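2. The hand-held tool

The tool in Cisternas was built over one winter in the shared workshop at Tanthorpe, on benches that also had to serve bicycle repair, a loom and a long-running dispute over the bandsaw. We describe the build in more detail than is customary. Most of what later went wrong with the learned policy can be traced to some decision made here, usually with a screwdriver in the other hand.

Figure 2. The tool at Skarkamby, fingers open, with a folded cloth on the table between them. Views from the tool's own camera.
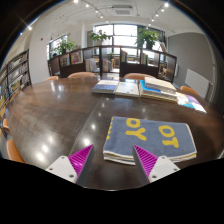
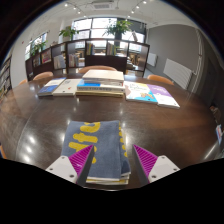
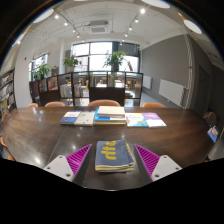
Reading time: 7 min

2.1 Fingers

Each finger is a ribbed wedge with a flat pad on its inner side, screwed to a pale mounting plate. The ribbed wedge is an old idea and we claim no credit for it. When the pad is pressed in the middle the tip leans forward instead of away, so the finger wraps a little around whatever it is holding. On paper this is elegant. In the workshop it took us a good part of January to print one that leaned the same way twice.

The inserts are magenta. The papers we learned from tend to be silent on the colour of their fingers, and we would have liked to be silent too, but reviewers of an earlier draft asked whether it had been chosen for contrast. It had been chosen by whoever last bought flexible filament for Tanthorpe. It does happen to contrast well with most household objects, and the segmentation step in Section 4 leans on that shamelessly. Anyone repeating the build with grey filament should expect to do more work there.

Our first inserts were printed flat, with the layers running along the finger, and they split at the root after a few dozen closures. Printing them on their side cured the splitting and brought in a fine stringing between the ribs, which we removed with nail scissors and, later, stopped removing. We could measure no difference between a tidy finger and a hairy one. The released files include the orientation that worked and leave out the four that did not.

The inner pads were a separate argument. A bare printed face slides on cloth, and a rubber face grips cloth so fondly that it will not let go of it. The pads we settled on are a compromise in a dull dark sheet, cut from an offcut of drawer liner. It wears. A worn pad has a slight shine, and we took to changing both pads whenever one of them looked shiny in ordinary light, a test with no scientific standing which nevertheless predicted dropped objects better than our logged closing force.

2.2 Mounts and linkage

The mounting plates were drawn for the screws we had, not the screws we should have had. The Grustton carriage, which moves the fingers in and out along a rail, was bought as a kit and arrived with fasteners one size larger than the kit's own drawing. We opened out the holes in the plates to suit. Two of the early plates cracked while we were doing so, and the corner radius in the released drawing is there in their memory.

Closing is by trigger. The operator's index finger pulls a lever, the lever pulls a cord, and the cord draws both carriages towards the centre by the same amount. A cord is an unfashionable choice. It stretches, it frays, and it gives the operator a fair sense of how hard the fingers are squeezing, which none of our geared versions did. We lost some precision in finger width and gained demonstrations in which people did not crush things. The stretch is absorbed by a small tensioner that must be turned by hand at the start of a session – a step our checklist prints in capitals and which was still forgotten in the second week.

The handle deserves a sentence. It began life as a length of broom.

2.3 Camera

A single camera with a very wide lens sits behind the fingers and looks out between them. We began with an ordinary lens, and the recordings were crisp, well behaved and almost useless: as the tool neared the table the picture filled up with table. With the wide lens, the fingers stay in view along the bottom and so does a great deal of the room. At Skarkamby this meant the chairs, the shelving, the plants, the windows and the ceiling lights, all bent round the rim like the contents of a goldfish bowl (Figure 2).

All that room is there for a reason. The position of the tool is worked out from the same recording, and it wants fixed things to hold on to. A book spine or a window bar is excellent. A polished table is not. The long table at Skarkamby is dark and glossy, and the ceiling spots show up in it as bright patches that slide across the wood as the tool moves, with every appearance of being proper features. The tracker believed in them. Our first passes there produced a tool that, according to the estimate, sank gently through the furniture.

We tried a polarising film, which helped and cost us more light than we could spare. We tried asking for the spotlights to be turned off, and were told with great courtesy that people were reading. In the end we masked out the tabletop for tracking only, leaving the policy to see everything, reflections included. The mask is drawn once per site by hand and is generous at the edges. Readers hoping for something cleverer may skip to Section 5, where there is nothing cleverer either.

Placing the camera took longer than choosing it. Too far forward and the finger roots vanish, so that the width of the opening must be guessed from the tips alone. Too far back and the wedges hide the very object they are about to close on. The present position keeps both inserts whole in view with a clear gap between them when open. We arrived at it by taping the camera to a ruler.

2.4 Weight, balance and the operator's wrist

A tool that is unpleasant to hold gathers unpleasant data. The first complete build was nose-heavy, and its operators compensated by bringing the left hand up under the camera, where the thumb featured in most of the recordings. We moved the battery to the back of the handle. This was the largest single improvement in the whole of the build and required a strap and two cable ties.

Even so, sessions were limited to 60 minutes, including setting out. Longer ones were tried. Towards the end of them the approach became steeper and quicker, and the cloth was less approached than stabbed. We discarded those stretches by time of recording alone, without looking at whether any given attempt had come off, and would urge others to set the limit beforehand.

2.5 Choosing a place and a task

Tanthorpe itself made a poor site. The benches are cluttered, the clutter moves, and on one occasion it moved during a demonstration. Skarkamby offered a reading room with a long table, daylight on the far side and books enough for any tracker. Some were laid out on the table beyond the working area, and we left them where they lay. Tidying them away would have given us a cleaner background and a policy that had never met a book.

The task was folded cloth, picked up by a folded edge and set down again without unfolding. It sounds like very little. A folded cloth is a stack of layers that have agreed to travel together, and the agreement is easily broken. Take too few layers and the top one peels away while the rest stays put. Take too many and the pad skids along the table, collecting a faint squeak and nothing else. The wedge shape earns its keep at this point, as the tip can be slid under the bottom layer before closing, provided the operator comes in low. Coming in low over a varnished table with a screw head on the underside of each plate is its own small anxiety, and we now sink the heads.

We preferred cloths with bold lettering. Large yellow letters on a greyish blue ground make the orientation of the bundle obvious to a person going through the recordings, and slippage between layers shows up as a letter that no longer meets its other half. Plain cloths look the same from every side and had to be labelled by squinting. We did worry that the policy would simply learn to pick up writing. Section 6 reports the check with plain cloths, and the answer there is less comfortable than we had hoped.

2.6 Keeping the thing working

Between sessions the tool lives in a biscuit tin. After every 30 recordings the cord was inspected, the plate screws were nipped up and the lens was wiped, in that order, after an early habit of doing it the other way round had left oil on the glass. Screws into printed plastic loosen in a way that is invisible until one finger begins to lag the other. The sign to watch for is the gap closing off-centre. By the time the operator can feel it in the trigger, the last several recordings will already have it.

Calibration is done at the start of each session by opening and closing fully with nothing between the fingers, then holding the tool still, facing the room, for as long as the operator can stand. We log this along with everything else. Where the calibration failed we kept the session and marked it, partly on principle and partly out of reluctance to carry the table mask, the tin and the tripod back up the hill to Skarkamby for another go.

Drawings, print files and the parts list are released with the recordings. The parts list gives the Grustton carriage by its kit name and notes the discrepancy in the screws. Replacement handles may be had wherever brooms are sold. The mounting of the same fingers on a powered arm, and the adaptor plate this needed, are taken up in Section 3.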